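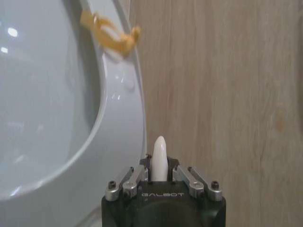
# ¿Cómo piensa el programa de un robot que trabaja en el baño?

*Cuadernos de divulgación de Prendama. Lectura recomendada a partir de nueve años.*

Un robot no sabe por sí solo qué es un cuarto de baño. Tiene motores, cámaras y piezas para sujetar objetos, pero necesita un programa que le indique qué hacer con todo ello. Ese programa se llama *software* y lo escriben personas.

En este cuaderno se explican las tareas principales del software de un robot. Han preparado los textos Iqra Malik y Wouter Kramer, del equipo de programación de Prendama.

## Primera tarea: percibir

Una cámara entrega al ordenador una imagen formada por cuadraditos muy pequeños, llamados píxeles. Cada píxel es, para el ordenador, un grupo de números. Imaginad una imagen pequeña, de 200 píxeles de ancho y 200 de alto: ¡contiene ya 40 000 cuadraditos!

El programa busca bordes, curvas y cambios de color. Así puede separar el inodoro de la pared. Las superficies brillantes le causan dificultades: un reflejo de la luz puede parecerse a una mancha blanca o a una gota de agua. También es difícil reconocer lo que no tiene forma fija. Una tela arrugada cambia de aspecto cada vez que se mueve, mientras que una taza conserva siempre la misma forma.

## Segunda tarea: planificar

Cuando el programa sabe dónde están las cosas, debe decidir por dónde pasará el brazo. A esto se le llama *planificar la trayectoria*. El ordenador prueba muchos caminos de manera imaginaria y descarta los que terminan en un golpe.

En un baño estrecho quedan pocos caminos libres. Si el robot tiene dos brazos, el programa debe vigilar además que uno no estorbe al otro. Aquí, un brazo sujeta con su pinza una varilla amarilla, y la mano del otro permanece abierta en el aire.

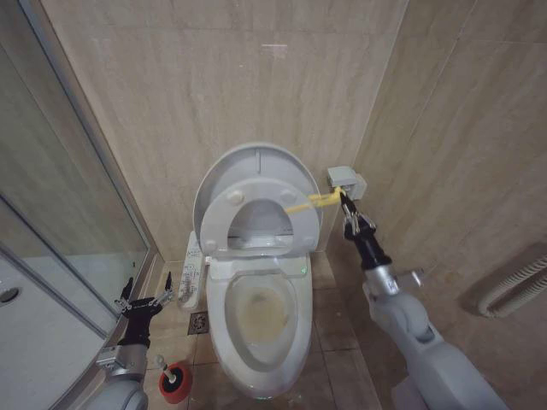 ## Tercera tarea: controlar

El plan es como un dibujo del camino; el control se ocupa de seguirlo. El programa compara la posición que debería tener el brazo con la que tiene en realidad. Si hay diferencia, la corrige y vuelve a medir. Este ciclo puede repetirse 200 veces en un segundo.

## Para practicar en casa o en clase

Esta actividad se realiza entre 2 personas.

1. Una hace de robot y cierra los ojos.
2. La otra hace de programa y le da órdenes breves: «mano a la derecha», «baja», «para», «cierra los dedos».
3. El robot debe coger un lápiz de la mesa con un máximo de 20 órdenes.

Después, cambiad los papeles y comparad qué órdenes resultaron más claras.

## Vocabulario

- **Píxel:** cada uno de los puntos que forman una imagen digital.
- **Trayectoria:** camino que recorre un objeto al moverse.
- **Pinza:** pieza situada al final del brazo que sirve para agarrar.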